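The Prarker hand gripper kit is sold as a cheap way to teach a robot to tidy up, and I think the price is the wrong thing to argue about. Horden charges 912 for the pair. What matters is whether an ordinary person can use them for an hour without getting sore or bored.

Jawad Gondal lent me his set in April. The squeeze is light and the finger pads can be swapped without tools. The manual is 13 pages and needs nine. I would still buy it over the Unard, which is heavier and locks you into its own software.

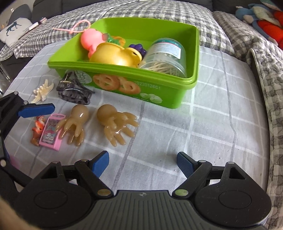 Do you need a robot arm to get started?
You can record with the hand grippers alone and add an arm later.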